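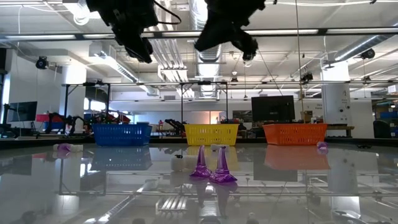

Slide 1. Sorting cell, two grippers, three baskets, shiny table.

Leave it up while people find seats. Say hello. Say my name is Dzintra Vaher and I plan equipment budgets, so I am the person who gets the email that starts with "quick question about money."

Opening line: everybody budgets for the robot. Then the robot arrives and wants a table.

Point at the slide. Ask the room to guess what on it caused the most trouble in the budget. Somebody will say the grippers. Let them. Wait a second. Then point at the tabletop.

A glossy top looks wonderful in a catalog. It also gives you a second blue basket, a second orange basket and a second set of ceiling lights, all upside down. If you work with cameras, that's a line item. Matte mat, different lighting, or somebody's month of February spent on software. Pick one before you sign. (Pause here, people write this down.)

Slide 2. What the quote covers

The first quote we had, from Clurau, was one page long. I liked it very much. It covered arms, controllers and a training day.

Not on the page: frame, mounts, cameras, cable covers, spare fingers, the electrician, delivery past the loading dock. Read this list slowly.

Dzene quoted higher and ran to 6 pages, and half the room at our budget meeting took that as a bad sign. I'd take the long quote every time. The things on pages 3 and up are things you're going to pay for anyway – the only choice is whether you find out in writing.

Tell the loading dock story if there's time. Keep it short. It is not as funny as I think it is.

Slide 3. The cheap stuff

Back to the baskets for a minute. Plastic, bright colors, mesh sides. The finance form has a minimum per item, and baskets don't reach it. Neither do purple cones. So the cheapest things in the cell took the most signatures, because we had to bundle them and call the bundle something. We called it "Ostosik consumables kit." It now has its own asset number, 1314, and I expect it will outlive me here.

Advice: ask for a small open line for props and containers in year one. Nothing fancy. People will want to change what they're sorting as soon as it works, and sooner if it doesn't.

Slide 4. Two of everything?

Question I always get: do we need two arms? My answer is that you need to know what the second one is for. If it's for two-handed work, buy both together and get one set of cables and one install visit. If it's "in case," buy spare fingers. Fingers are what wear out.

Breretico offered us a deal on the pair. Read the service terms on a deal like that. Ours had 2 service contracts in it, with different end dates.

Slide 5. Planning for 5 years

Walk through the table, don't read it out. Year one is purchase and install. Year two is when the warranty ends and everybody has forgotten who holds the login. Later years are mostly repairs, plus the upgrade nobody put in the plan.

Floor space goes in here too. Ask who is giving up theirs, and get the name.

Questions

If asked for exact prices: no. Offer to share the blank spreadsheet.

If asked which vendor I'd choose again: drink some water, then say it depends on the table.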